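Bench Help - Storage and Small Parts
Home | Topics | Unanswered | Tags | Sign in

Posted by kandville_bench, Friday
Reading time: 4 min

Tinted compartment box for small parts: how to stop pieces migrating between cells?

I sort small hardware and beads for repair work, mostly jump rings, crimp tubes, seed beads and watch screws. I recently moved everything out of paper envelopes and into hinged plastic boxes with internal dividers. The plastic is smoky gray and see-through. A lengthwise divider runs down the inside and shorter ones cross it, so there is a row of cells on each side.

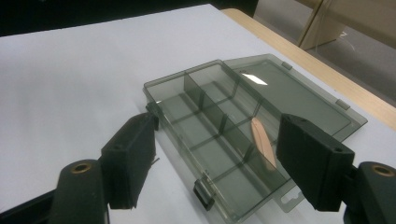 The problem is migration. When I carry a loaded box upright, like a book, the smallest parts end up one or two cells over from where I put them. It happens with the 2 mm jump rings and with flat washers under a millimeter thick. Round beads stay where they belong. I filled 14 cells before I noticed, and sorting them out again took most of an evening.

What I have checked so far:

- Both latches are fully closed before I lift the box.
- The lid is not visibly warped. I laid a steel rule across it and saw no light under the edge.
- The dividers do not wobble when pressed with a fingertip.

I would like to keep the boxes. They are a Roltero model and I bought seven of them. Is there a known fix, or is this a limit of the design? A second point, less urgent: dark parts are hard to pick out against the tinted floor. Black oxide screws nearly disappear. I work on a white table and that helps only a little.

Tags: small-parts, dividers, sorting, storage

Sort by: Oldest | Newest | Votes

jerkgate_repairs
Accepted reply

You have a gap between the top of the dividers and the underside of the lid. A steel rule across the outside of the lid will not show it. The lid can be perfectly flat and still sit a fraction of a millimeter above the divider edges. Beads are too tall to pass through. A flat washer lying against the lid is thin enough to slide over a divider whenever the box is tilted.

To confirm it, put a small pellet of modeling clay on top of a divider crossing in the middle of the box, close the lid, latch it, open it again and measure the flattened clay with calipers. Repeat near each end. In my boxes the middle was always the worst spot, which makes sense with the latches placed toward the ends of the wall.

The fix is a sheet of thin closed-cell foam cut to fit inside the lid. Use 1 mm foam if the clay measures under 0.7 mm. Go to 2 mm foam for anything larger. Cut it slightly undersize so that it does not catch in the rim, and hold it with two short strips of double-sided tape near the hinge side. Do not glue it. You will want to replace it when the divider edges have pressed grooves into it, and grooved foam leaks parts the same way bare plastic does.

Check the latches afterward. If they need real force to close, the foam is too thick and the lid will bow in the middle - this puts you back where you started.

On visibility: cut white card to the size of each cell and lay it on the floor. The cells in a box are not always identical, so measure each one. For dark screws this made more difference to me than a brighter lamp. Card has one drawback: fine parts can work under the edge of it. Cut it tight.

Last point, on handling. I open the lid all the way back until it rests on the table before I pick anything out. With the lid half raised, a sleeve will catch it. I also keep the tweezers on the table in front of the box, never across the open cells, where they can roll in and flip a part into the next one. 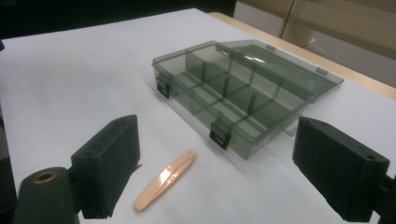 Open compartment box with the lid laid back, peach-colored tweezers in front.

Any fine-pointed tweezers will do for rings. For beads I prefer blunter tips. Fine points tend to launch them.

cocco_threads

Carry them flat. I keep mine in a shallow drawer and they never go vertical, so nothing moves. If they have to travel, put the tiny stuff in zip bags first and then put the bags in the cells. Slower, but it works with any box and you don't have to cut anything.

I don't bother with the white card. I pour what I need onto a bead mat and pick from there.

oddsized_3564

Had the same trouble with washers. I tried a folded paper towel in the lid instead of foam. It was OK for a while, then fibers got into the crimp tubes. Would not recommend it for anything with a small bore.

Also, label the outside of the wall and leave the lid blank. With the lid folded back, writing on it ends up upside down and behind the cells.

kandville_bench (original poster)

Clay test done. 0.6 mm in the middle, 0.3 mm at both ends. I ordered 1 mm foam and will cut two lids first before doing the rest. The card liners are already in for the black screws and I can find them now. Labels are going on the walls.

Related: Anti-static liners | Choosing tweezers | Sorting seed beads by size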